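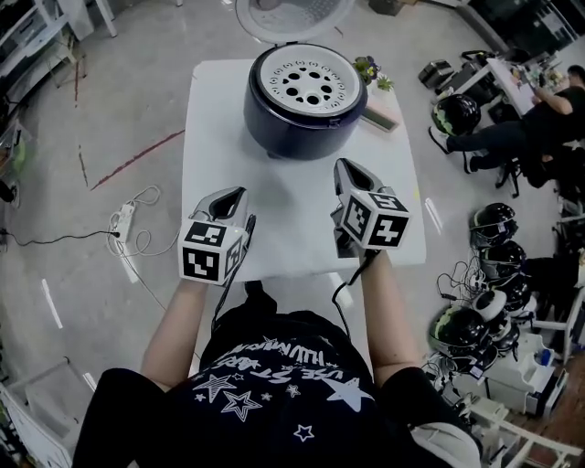
The purpose of this post is to record my experience with the Steltum hand kit, a pair of hand-held grippers sold for collecting robot training demonstrations without a robot present. Several readers wrote to ask whether the kit is suitable for a small group with a limited budget. I have now had the use of one for 42 days, and I believe that is long enough to give a fair account.

I should state at the outset that the kit was purchased at the normal price. Steltum did not supply it, did not see this post before publication, and has no arrangement with me of any kind.

## What is supplied

The kit arrives in one carton. It contains two grippers, a marker cube for each, the cables, a calibration board, a printed quick-start guide and a license key for the recording software. The price was $2,525 before shipping. A computer is not included, and the buyer must provide one that meets the requirements listed on the order page. I would advise reading those requirements before placing an order. Our first machine did not meet them, and the software would not install.

The grippers are light gray, with an angular body and a V-shaped jaw at the front. Each cube sits near the handle and carries black-and-white square patterns on its faces. The software uses these patterns to work out where each hand is and how it is turned. The cubes must be fixed firmly. In our second week, one cube had worked slightly out of position, and we lost a morning of recordings before Faith Mushi found the cause. The guide does mention that the cube should be checked before each session, but the sentence is on the last page.

## Setting up

Steltum states that a new user can be recording within an hour. In our case it took most of a day. The greater part of that time went to the computer and to the calibration, which must be repeated if the lighting changes to any great degree. Joyce Kioko prepared a one-page checklist after the first week, and with it the daily start now takes a few minutes.

The grippers are wired. Each has a black cable, and the person seated at the table must decide where the cables will go before beginning. One may be allowed to fall toward the lap and the other to run back along the forearm. I found this arrangement acceptable for seated work. For any task that requires standing or turning, the cables become a real limit, and I would not recommend the kit for that kind of work in its present form.

A white table has served us well. The patterns on the cubes are easy to make out over it, and so are most of the objects we place there. Glossy surfaces gave us trouble when we tried them, and we have stopped using them.

## The tasks we recorded

We work mostly on household and kitchen tasks, and the rice cooker has become our standard trial. Ours has a dark navy body and a white steaming insert with round holes. The sequence we settled on with the lid already off is as follows:

1. Begin with both grippers raised over the near side of the table.
2. Steady the pot with one gripper.
3. Lift the steaming insert with the other and set it down on the table.
4. Return the insert to the pot.
5. Bring both grippers back to the starting position.

It is a plain task, yet it asks a good deal of both hands. The insert is wide and does not offer much to hold. A new user tends to pinch it too hard at one side, so that it tips. Prys Pugh, who had never used the kit before, needed 33 attempts before he was content with his own work. By the end of that afternoon he was faster than I am.

We leave a few ordinary things on the table during recording, such as a small potted plant with purple flowers. I was asked by one reader whether this was wise. We tried both ways, and the recordings made on a bare table were less useful to us later. Homes are not bare.

## Comfort and fatigue

I wish to treat this point with some care, as the Steltum product page says little on the subject. A gripper is not heavy when first picked up. After a long session with the arms extended over a table, it is a different matter. Beca Penry and I both reported sore forearms in the first week. We now limit each person to 40 minutes at a time, followed by a proper break, and there have been no complaints under that rule.

The handles are of one size only. Mared Watkins, who has small hands, found that she could not close the jaw fully without shifting her grip, and this showed in her recordings as a small jerk at the moment of grasping. She wrapped the handle in tape, which did not help. I wrote to Steltum about a smaller handle and was told that one is under review. No date was given.

Short sleeves are to be preferred. A loose cuff will catch on the cable sooner or later – mine did so twice.

## The software

The recording software is orderly and has not failed in use. It displays a clear warning when a cube is lost from view, and it allows a faulty recording to be discarded with a single key. Files are written in a common format, and we were able to bring them into our own tools without undue trouble.

I have two objections. The first is that recordings are named by number alone, and a name cannot be added until the session is closed. When several people take turns, this leads to confusion. Joyce keeps a paper log beside the computer, and I regret that this should be necessary. The second concerns the license, which is tied to one machine. Moving it to another requires a message to the support desk. Our request was answered the next morning, politely and in full, but a group that shares several computers should expect some inconvenience.

## Comparison with the Jalside kit

Before buying, I was able to borrow the Jalside kit from a colleague for a short period. It is wireless, and that is a considerable advantage. The handles are also softer. Against this, its batteries did not last through a full afternoon, and the tracking drifted when the two hands came close together. Since the rice cooker task brings the hands together over the pot, the drift was a serious matter for us. A group that records one-handed work, or work that involves walking about, may well reach the opposite decision.

I have not tried the Gronow model. Some readers speak highly of it, and I would be glad to hear from anyone who has used it for kitchen tasks.

## Practical notes on the room

A few matters of housekeeping may be of use to those who are preparing a space.

- Tape or paint on the floor is worth the effort. It allows the table to be put back in the same place after cleaning.
- Decide where the power strip will live and leave it there. Ours is on the floor beside the table, and its cord is always in a tangle.
- Other people may work in the same room. Talking does not affect the recording, but a person leaning over the table does.
- Keep the spare cables away from the ones in use. They look alike when it is time to pack up.

## Would I buy it again

For seated, two-handed work at a table, yes. The tracking is dependable, the grippers have stood up to daily handling, and the support desk answers its mail. The price is high for what is in the carton, and I consider the single handle size a fault that ought to have been corrected before the product was offered for sale.

For standing work, or for a group in which many people of different builds will take part, I would wait for the next version.

We have some sessions still to complete with the present set of tasks, after which the kit will go on loan to our partners in Disenmont until March. I will add their remarks to this post when I have them. Questions may be left in the comments. I read all of them, although I cannot promise a prompt reply, and I am not able to share the recordings themselves. Joyce has agreed that her checklist may be passed on, and I will send a copy to any reader who asks.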